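Greletmont-shared-kitchen mailing list
Re: [greletmont-kitchen] Labeled baskets, second floor
Jan 19, 2023

On the labeled baskets, you wrote:

> Following the discussion in August I would like us to go ahead with
> the basket system. One basket per kind of food, a handwritten label
> in front of each, everything on the white table. The people at Nenow
> have done this and say they throw out a lot less. Stidutier sells a
> pack of 27 baskets for 979 and I think we should order it before
> the end of the month. Objections to the list please.

Objection, then. Or several.

I don't doubt that Nenow likes its baskets. I do doubt that the baskets are why less gets thrown out over there. They also stopped the weekly bulk order at the same time, if I remember the thread right, and if you buy less you throw out less. I'd like to see what happened in a month when the only change was the baskets. If they have that, please forward it and I will read it.

Second, the number. Why 27? We have a table, a fridge and one long shelf. I made a list of the kinds of food we keep out in the open and got stuck after fruit, bread, tea and onions. Someone will say nuts. Fine, nuts. The rest of the pack would go in the closet with the Nygård trays, and you all know how often those come out.

The labels bother me less, but I don't see what they do. Take the fruit:

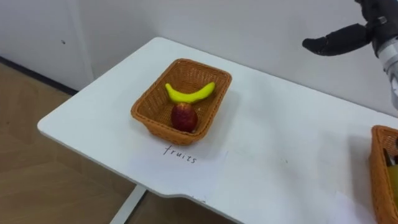 A banana and an apple in an open wicker basket, and a sheet of paper that says "fruits" in front. Would anyone have put a loaf of bread in there without the paper? A label helps on a closed tin or a bag of flour, where you can't tell what you've got until you open it. On a basket with no lid it mostly gives us one more thing to wipe around, and loose paper on a table where people set down cups won't last the week.

I'll say one thing for the basket itself – it's a decent shape. The sides are low enough to see what's inside, and fruit that's sitting in view gets eaten sooner than fruit in a bag. I could live with that one staying where it is. It has plenty of room left, too, so I don't buy the argument that we need a separate one for apples.

What I'd suggest instead: buy 2 more, singly, from wherever is cheapest, for bread and onions. Try it until spring. Write the labels on tape and put them on the shelf edge, if we must have labels. Then compare what ends up in the bin with what ended up there before, which means that somebody has to start writing it down now.

There are 61 addresses on this list and so far I've seen almost no replies. I wouldn't read that as a yes – most people probably haven't opened the message. Please don't order anything on the strength of it.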